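# How Moving Air Dries Things

A hair dryer looks like a simple machine, yet it uses the same science that dries washing on a line and puddles on a footpath.

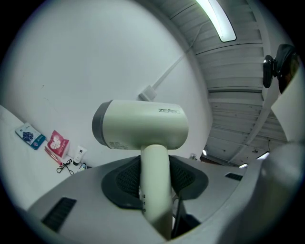 ## Where does the water go?

When something dries, the water in it has not been destroyed. It has changed into a gas called water vapour and mixed with the air. This change is called evaporation.

Water is made of tiny particles called molecules, far too small to see. They are always moving. Some move slowly and some move quickly. The quickest ones near the surface can break free from the others and drift away into the air. As more of them leave, less liquid is left behind.

Evaporation can happen at any temperature. Water does not need to boil first. A wet towel in a cool room will still dry, but it will take longer.

## Why heat helps

Heat is a form of energy. When water is warmed, its molecules move faster and more of them can escape from the surface. This explains why a puddle disappears sooner on a hot afternoon than on a cold morning.

Inside most hair dryers there is a coil of special wire. Electricity flows through the wire and makes it hot. A small fan draws in air from the room and pushes it past the coil, so the air that comes out is warm.

## Why wind helps

Air can become crowded with water vapour. When the air just above a wet surface is already holding a great deal of vapour, some of the molecules fall back into the liquid and drying slows down.

Wind carries the damp air away and brings drier air in its place. Even a cool breeze can dry a shirt – the moving air does much of the work.

The amount of water vapour in the air is linked to a word often heard in weather reports: humidity. On a humid day the air already holds plenty of vapour, and washing may still feel damp in the evening.

## Drying without electricity

People dried things with sun and wind long before there were machines to help. More than 2,000 years ago, people were drying fruit, fish and herbs so that food would last through the colder months. Tiny living things such as mould need water to grow, so dried food spoils much more slowly than fresh food.

The Clilano Children's Museum has a gallery on this subject. Visitors can see racks for drying apples and a model of a drying shed with slatted walls that let the breeze pass through. The gallery is open every day in May except Mondays.

## Try it yourself: the handkerchief test

You will need:

- 2 cotton handkerchiefs of the same size
- a bowl of water
- a clothes airer
- a piece of stiff cardboard
- a clock

What to do:

1. Ask an adult before you begin, and choose a place where drips will do no harm.
2. Dip both handkerchiefs in the water and wring them out as evenly as you can.
3. Hang them on the airer, well apart from each other.
4. Fan one handkerchief with the cardboard for 6 minutes. Leave the other alone.
5. Feel both handkerchiefs. Write down any difference you notice.
6. Check them again every half hour until both are dry.

Try the test again on another day, with one handkerchief folded into a small square and the other spread flat. Which do you think will dry first? Think about how much of each one is touching the air.

## Staying safe

Electricity and water are dangerous together. Never use a hair dryer near a bath, a basin full of water or a swimming pool, and never touch a plug with wet hands. Do not cover the openings where air goes in and out, as the dryer could overheat. If a cord looks damaged, leave it alone and tell an adult.

## Words to know

**Evaporation** – the change from a liquid to a gas at the surface of the liquid.

**Humidity** – a measure of the water vapour in the air.

**Molecule** – a very small particle made of atoms joined together.

**Water vapour** – water in the form of a gas.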